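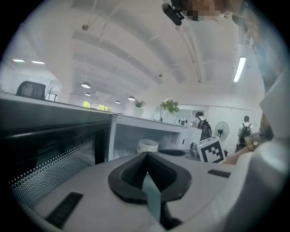
Why does my team show as over the cap when our own spreadsheet has it at exactly 900?

The cap page is rounding the signing bonus up in every season of the contract, so the last season comes out one point too high. It affects contracts where the bonus doesn't divide evenly by the number of seasons. A fix is in place for Brarkiria and the steps to refresh your team are further down.

Ticket details
Product: Bech salary cap league manager
League: Brarkiria (10 teams, contract format)
Reported by: Nazma Begum, league commissioner
Opened: November 3, 2020
Status: Resolved
Priority: High (lineup locked)

Original report
One of our teams, Lundow, can't set a lineup. The page says "Roster not cap compliant" and the submit button is gray. The cap total reads 901. The limit in our league is 900 and Lundow has not signed, traded or dropped anyone since October. I added up the contracts by hand and got 900. I also checked Rurklow because they have a similar contract, and their total looks fine to me.

The only change I know of is that I turned on the new bonus setting last night. I need this fixed before Thursday's game or Lundow will have to cut a player they shouldn't have to cut.

Reply from support
Thanks for the totals. Please send the following for the Lundow left tackle and for the similar contract on Rurklow:
- length of the deal
- signing bonus
- base salary for the current season
- which season of the deal the player is in

Please don't release anyone in the meantime. A release moves the remaining bonus into dead cap and it's harder to undo than a lineup lock.

Reply from Nazma Begum
Lundow left tackle: 3 years, signing bonus 50, base salary 10 this season, final season of the deal.
Rurklow right tackle: same length and same bonus, but he is in his first season.

Our league rule is that the bonus is spread evenly and any odd points go in the earlier seasons. So it should be 17, 17 and 16.

What we checked
1. Base salaries. All of Lundow's base salaries match the commissioner's sheet. The tackle's 10 is correct.
2. Dead cap. There is no dead cap on the team this season.
3. Injured reserve. Two players are on injured reserve. Both count in full under the league's rules, and both are counted once.
4. Bonus charge, Rurklow. First season shows 17. This is correct, which is why the team total looked fine. The third season on the future years tab also shows 17, which is wrong.
5. Bonus charge, Lundow. Current season shows 17. It should be 16. This accounts for the extra point.
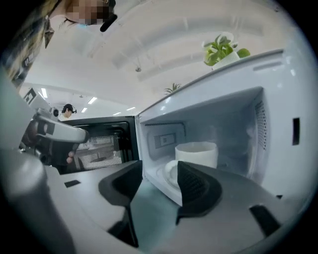 Cause
The new bonus setting has its own rounding option, and the default is "Round up each season." With a bonus of 50 over three seasons, that charges 17 three times, or 51 in total. The old setting tracked what had already been charged and put the remainder in the last season. Turning on the new setting recalculated every contract in the league, including ones already under way.

Fix
1. Sign in as commissioner and open League Settings, then Contracts.
2. Under Bonus Rounding, change "Round up each season" to "Remainder in final season."
3. Save. Wait for the green message at the top of the page.
4. Open the Cap tab for each team and click Recalculate. This has to be done one team at a time.
5. Ask the affected owner to sign out and back in before setting a lineup.

Recalculating does not touch trades, waiver claims or past scores.

Reply from Nazma Begum
Done for all teams. Lundow now shows 900 and the owner was able to submit. Rurklow's third season went from 17 to 16. Two other teams dropped a point in future seasons too, but neither was locked.

One question. If Lundow extends the tackle during the season, does the 16 change?

Reply from support
The 16 stays as it is. An extension adds a new contract after the current one, and any new bonus is charged separately starting with the season you enter. If you want part of the new bonus charged this season, check "Start bonus now" on the extension form. That would put Lundow over the cap again unless they clear room first.

We have asked for the rounding option to be shown on the same screen as the bonus setting. There is no date for that change yet. Closing this ticket. Reply to the same email to reopen it.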